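# Wrist camera loses the zipper pull when the gripper gets close

**Siiri Org**

I'm working on a bag-handling cell with one arm and a camera mounted at the wrist. The target is a black fabric bag with tan trim and a small zipper pull. The software runs in three steps: find the bag, find the slider, then servo toward the slider using only the wrist image.

Steps one and two are fine. The third one isn't. The detector was trained on crops from farther out, and its confidence goes from 99 percent to nothing over the last few inches. When it drops out, the controller keeps the last target pose and drives to it blind. Sometimes the fingers end up on the pull and sometimes they end up on a fold next to it.

This is the kind of view the detector has to deal with at close range:
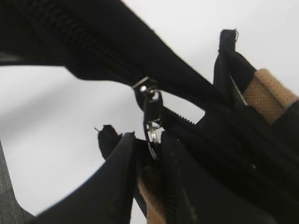 I've tried raising the exposure, which washed out the metal. I've also tried lowering the confidence threshold, and then it starts reporting hits on the ring and on stretches of zipper teeth. The planner is Bultusora, with the stock Cartesian servo node on top. Control loop is 200 Hz, camera is much slower than that.

Is it better to retrain on close crops, or should I stop using the detector at that range and switch to something else?

---

**Benedikt Wallner**

Do both, but do the second one first. It takes an afternoon and retraining doesn't.

A detector trained on whole bags has learned context: the outline, the strap, the opening against a light table. Up close all of that leaves the image. Run it from a fixed standoff where it still has the context, and use a tracker for the rest of the approach.

What I run on a similar setup:

1. Move to a standoff pose with a good part of the bag in view.
2. Run the detector on 5 images and take the median position. If they disagree, back off and pick another angle.
3. Start a patch tracker on the slider. Bright metal on black cloth gives it good corners to hold on to.
4. Servo on the tracker output only. If the score drops, stop the arm. Don't let it coast on the last pose.

Item 4 is your real bug. Whatever you do about perception, the servo node needs a timeout on stale targets. In the stock node it's a parameter and it ships turned off.

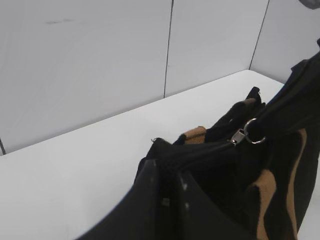
*Bag and gripper against the white table, strap hook and ring in view.*

Also mask out the fingers. They are black and glossy, the bag is black, and a segmentation model will merge them without a second thought. You know the joint state and the camera mount, so you can render the finger outline and cut it from the image before anything else looks at it.

For the retraining, 600 close crops was enough for me. Include plenty with the slider partly hidden by a fold. I label in Boersma, but any tool that lets you mark a point instead of a box will do.

---

**Wayne Ackroyd**

Just use a better camera. We had the same thing and changed the lens and it went away.

---

**Kadri Baranauskienė**

A lens might help with blur at short range, but it won't fix a controller that drives to an old target.

One thing to add to Benedikt's list. Check your hand-eye calibration before you blame the detector. If the camera-to-gripper transform is off by a small amount, you won't notice at the standoff and you will notice at the pull. Send the arm to a pose over bare table with the fingers open, project the fingertip positions into the image, and see whether they land on the tips. 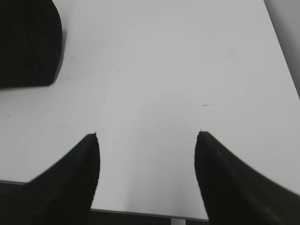
*Open fingers over bare tabletop.*

If the projected points sit to one side at every wrist angle, it's the transform. If the error changes with the opening width, look at the finger model instead. Ours turned out to have the wrong finger length in the robot description file, left over from an older gripper.

Do this check at two heights. One height can hide a tilt error.

---

**Siiri Org**

Thanks. The stale target timeout was off, as Benedikt said. I turned it on and the arm now stops instead of guessing. The calibration check showed an offset to the left at both heights, so I'm redoing that on Friday before I start on the tracker.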